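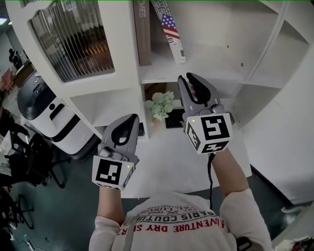 *Posted by **Lempi Pesonen** in Shelving & Small Rooms – 5/13/20*

**How full should a shelf be? (white unit, mostly empty cubbies)**

Hello all, I've been reading this board since January and have finally worked up the nerve to start a thread of my own. The white unit is up, it's level (I checked twice, and then my sister checked), and now I'm stuck on the part everyone told me would be fun.

So far I've got a couple of things standing in the upper middle, the one with the American flag design leaning a little against its neighbor, and a small potted plant with the keyboard next to it down below. The cubbies on the right are still empty. The door on the left has that ribbed glass and the scalloped top, which I fell in love with at first sight, and I've put all my brown and amber odds and ends behind it so they go nice and blurry.

My question is whether to fill those cubbies or leave them be. I have 57 paperbacks in boxes in the hall and I'd love to be able to walk past them again without turning sideways. But then I look at all that clean white and I hate to lose it!

---

**Plolanero** wrote:

Welcome, Lempi! What a pretty door. I'd leave at least half of them empty, and I say that as a person who owns far too many books. We filled ours to the brim the first weekend and I spent the next year taking things back out again, a cubby at a time, until the room felt like it could breathe. Put your favorites out and find a closet for the rest. And please keep the plant, the pale green is lovely against the white.

---

**Ka-ming Lui** wrote:

I'm going to disagree with Plolanero, very fondly. Shelves are for books! If there are boxes in the hall and bare cubbies in the room, the answer seems plain to me. Try 11 or 12 to a cubby, spines lined up with the front edge, and leave one empty if you need somewhere to rest your eyes.

I would move the keyboard, though. Mine lived on a shelf for ages and all it did was collect crumbs and dust. A drawer is kinder to it.

---

**Powell** wrote:

Small practical thing while everybody argues about looks – there's a screw hole showing on one of the panels. You can get little white stick-on caps for those at any hardware store, and a sheet of them costs next to nothing. I did almost 90 of them in my mother's kitchen one afternoon with the radio on and it was a very pleasant way to spend a few hours.

On the main question I'm with Ka-ming. Get the hall clear.

---

**Plolanero** wrote:

Ka-ming, a dozen in every cubby and she won't see any white at all! You could lay a few flat and stand a few up, Lempi, and see how it sits with you for a week. Is the plant artificial, by the way? The leaves are so nice and round. I only ask so I don't start giving you watering advice.

---

**Lempi Pesonen** wrote:

Artificial, yes, and the only kind I can be trusted with. Thank you all so much, I didn't expect this many answers before supper.

I'm going to try the bottom row with books and keep the upper ones clear for now. Caps are on the shopping list, thank you Powell. The keyboard stays where it is, I'm afraid, Ka-ming – my drawers are in a worse state than the hall. Does anyone have an opinion on bookends? The leaning is starting to bother me.

---

**Ka-ming Lui** wrote:

Plain metal ones, the kind with the flat foot that slides under the books. I have a spare pair if you're anywhere near me, send me a message.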